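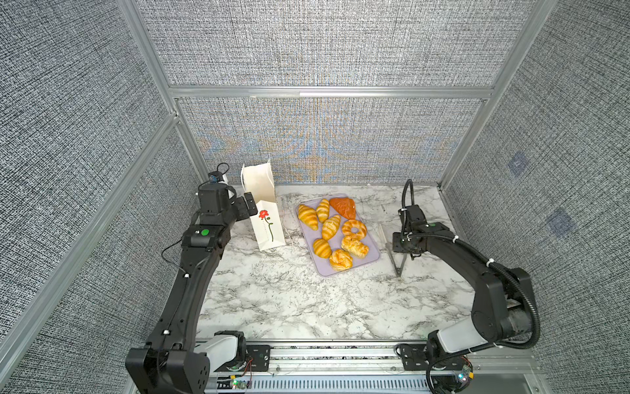 Photo: Radoslava Kratochvíl / Hiltstead Bakery Supply

Forum > Shop Floor > Counter and Packing
Topic: Bagging arms at the Elldale store

crumbtray
Posted February 2020

Our Elldale store is getting the two-arm bagging setup. One arm goes to the bag, the other works on the tray side with the tongs. I've packed the morning orders there for 9 years and I'd like to hear from anyone who already works next to one. Management says no layoffs. They also say the early packing shift "will be reviewed," and I don't know what that means.

gredow_nights
We have one at Gredow. It does the plain orders, croissants mostly. Mixed trays still go to a person a lot of the time. My hours stayed the same but the job is different. I used to pack and talk to the drivers. Now I load trays, set out bags and clear stops.

pvanek
How many stops are you getting? Vaněk quoted us 2 per shift and I don't believe it.

gredow_nights
More than that. It depends on the product. Flaky stuff is the worst, and the crumbs have to be wiped off the table between trays or they build up.

oldpeel
I'll say what I said in the other thread. Bagging is the job you give a new hire so they learn the product. Take it away and in a year you have people at the counter who can't tell you what's in the tray.

lindy_t
Disagree. I trained new hires on bagging and most of them quit before they learned anything. Standing there at 4 a.m. with tongs wrecked my wrist. If an arm wants to do it, fine with me.

oldpeel
Your wrist is a staffing problem. They had one person doing the work of two.

lindy_t
Yes, and they weren't going to hire the second one. That was true before any machine showed up.

crumbtray
Does anybody get paid more for looking after it? We were told it's "part of normal duties."

gredow_nights
Not at first. We asked for a separate rate in writing and got it in March, a year after it went in. Ask before it's installed. Also ask who cleans the grippers and when, and whether that's on the clock. Ours got left for the end of shift and people were staying late to do it.

pvanek
Seconding the cleaning question. Our list price sheet has a service visit at 800 and the manager wants us to do as much as possible ourselves to avoid it. I bake — I'm not a technician.

oldpeel
And there it is.

crumbtray
Thanks. I'll take the rate and the cleaning to the meeting. If anyone has the wording Gredow used, please message me.

gredow_nights
Sent.

Thread views: 3826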